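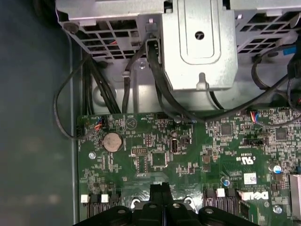 The bell was late again, according to the email from the client in Jallar, and could it please be late on purpose next time.

I wrote back that the bell was exactly where the tribe had put it. I had no tribe. I had a sample library called Langat, 82 velocity layers of a brass bowl I'd bought at a garage sale in May, and I had called it "ceremonial" on the product page because "bowl" wasn't selling.

The client was scoring a documentary about ferries. He wanted the bell to mourn. I nudged it six milliseconds to the left and sent it back as Version 74, with a note about ancestral timing.

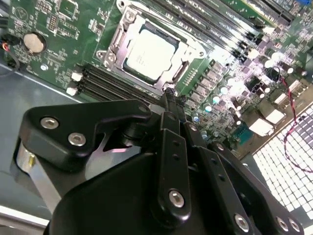

Nomus Sound Department: Staff Fiction

He loved it. He loved it so much that he asked where the bell had been recorded, for the credits, and whether the players would like to be thanked in their own language.

I looked at the bowl. It had my keys in it, and a cough drop.

"Skaterura," I typed. It was the name of the reverb preset. I figured it would pass for a valley.

He looked it up, naturally. He found a Skaterura, a small one with a church and a bus stop, and he called their tourist office, and the woman there said they'd never had a bell but would be happy to get one if there was a film in it. 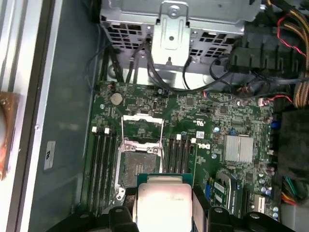 Would two bells be possible, she asked in her first message to me, one for the church and one for the gift shop, and did they come in a lighter color?

I quoted her a price that included shipping. Then I took out my keys, ate the cough drop, and drove around to garage sales until dark, hitting things with a spoon.

Filed under: Short Stories / Music & Audio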